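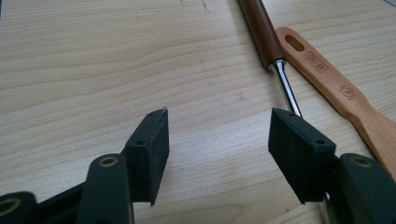

Réjean Lavoie asked at the last review whether the girls at Hirnthorpe were staying in class past the midday break, and whether the grant was the reason. The attendance records now allow a partial answer.

Progress Report to the Horkwood Fund
Girls' Secondary Education, Bhutto and Hirnthorpe
10 Dec 2023

Enrollment
The program supports 1083 students at the 2 schools. Afternoon attendance at Hirnthorpe has risen in each month of the term. Bhutto shows no clear change, and the head teacher attributes this to the long walk home – a matter outside the present grant.

Materials
A total of 1844 textbooks were delivered. The science titles for the upper grades arrived late from Skedum, the supplier, and were handed out in the final week of term. Skedum has agreed to ship the next order directly to each school.

Mentoring
Of the 6 mentor posts approved, 4 are filled. Interviews for the remaining posts will be held in December. Mentors have asked for more time with first-year students, many of whom are new to lessons in English.

Budget
Spending is within the approved limits. We request permission to move unspent travel funds to mentor training.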